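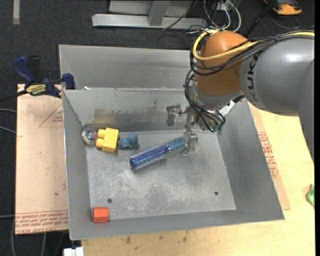 Arnbridge Household Objects Library
Progress report to the Nodimik Fund, second period
Prepared by Peninah Shirima

Where we are

We are just past the halfway point and I'm very pleased with how the collection is shaping up. At the end of the last period we had a spreadsheet, two shelves and a great many good intentions. Now there is a proper library of small everyday things, each one weighed, measured, labelled and put away where the next person can find it. The catalogue stands at 2289 entries as of this month, against the 2000 we promised you for the end of May.

A reminder for anyone joining the fund's side since the spring: the library lends sets of ordinary objects to groups that need them for handling and sorting work. Borrowers get the objects, a sheet of measurements and notes on how each one behaves when it is picked up, dropped or leaned against something else.

What the objects are like

The best part of this period has been the mixed sets. Early on we grouped like with like, so a borrower would get a box of blocks or a box of balls. That made for tidy shelves and rather dull work. Since we began mixing, the requests have become far more interesting, and so have the notes that come back.

The small set we call Set 8 is a good case, and it's a favourite of mine. It has a blue round hairbrush, a clear ball with an iridescent look to it, a yellow building block with two studs, a little blue rubber figure and an orange-red cube. Put them all in the grey metal bin and you have five quite different problems in a very small space. The hairbrush is far and away the longest item and tends to take over the middle of the floor. Its bristles catch on things, its handle doesn't, and people have strong opinions about which end to go for. The ball is awkward in another way: you can see straight through it, and on scratched metal that makes its edge surprisingly hard to judge. The cube is the easy one, until it gets into a corner.

We had planned to retire the older bins this year. I would now like to keep them. The sloped walls are useful, because things slide back towards the middle by themselves, and the scratches and grey streaks give a much more ordinary background than a fresh sheet of metal would. Two borrowers asked for a worn one by preference — I was delighted, as it saves us the cost of replacements.

One practical change is that bins are now clamped down during sessions. We had been relying on their weight, and on a smooth wooden top they crept. Two bar clamps and a sheet of cardboard underneath have sorted it out, and the tabletops are in much better shape for it.

Loans

We sent out 70 sets in the period, most of them to Costow and the rest to Ortuño, who came to us in the first weeks and have borrowed steadily ever since. Around 4 in every hundred objects come back damaged or not at all. Rubber figures are the worst for going missing. Hairbrushes come back with bent bristles, and we've decided to leave those in circulation and simply update the notes.

What hasn't gone so well

The measuring is slower than I'd hoped. Hard, square things take a minute or two; anything soft or bristly takes much longer, and we still don't have a method for bristles that gives the same answer on two different days. I would rather hold those entries back than publish numbers I don't trust.

Storage is also getting tight. The shelving order from Arnbridge stores is in, but only half of it has been delivered, and the remaining sets are stacked in crates for now.

Next period

We'll finish the soft objects, add a kitchen set (whisks, peelers, that sort of thing) and bring the older entries up to the current standard. I'd also like to move a little of the replacement bin money across to labels and small boxes, and would be grateful for your agreement. A short call on any Friday would be enough to settle it.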